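Suturing skills program opens at Andumport

22 June 2026

The Gronesport Surgical Training Centre has opened a suturing skills program at its Andumport campus, with funding of $2,000 for each trainee place. The program is open to surgical registrars in their first two years and will offer 40 places in its initial intake.

Sessions centre on the closure of incisions in tissue using instruments, with attention to needle handling, thread tension and the placement of knots.

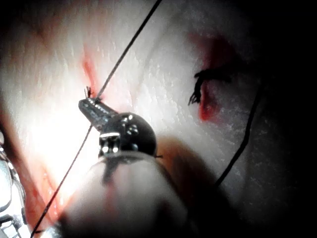

Program director Dr Vija Koppel said the curriculum had been revised following advice from supervisors at Rampersad Hospital.

"Supervisors asked for more time on the basic stitch before registrars move on to longer closures," Dr Koppel said. "We have organised the timetable accordingly."

Each registrar will keep a logbook of completed stitches, to be reviewed by senior instructor Junaid Zaidi. Spacing, knot security and the length of thread ends will be assessed against a common marking guide.

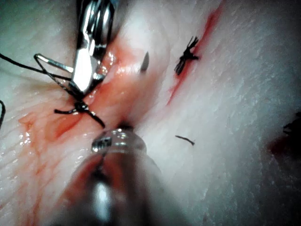
A tied suture knot beside an open incision, with a curved needle at upper left.

Instruction in tissue handling will be delivered by Radoslava Malý, who joined the Centre in June. Her sessions address grip pressure and the angle at which a curved needle enters the wound edge.
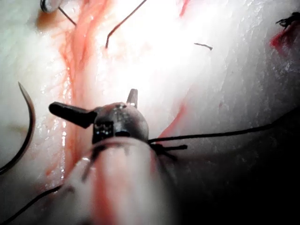
Registrars who complete the program may apply to continue to the advanced closure unit. A bursary of $1,000 is available to applicants travelling from regional centres. Enquiries should be directed to the Andumport campus office.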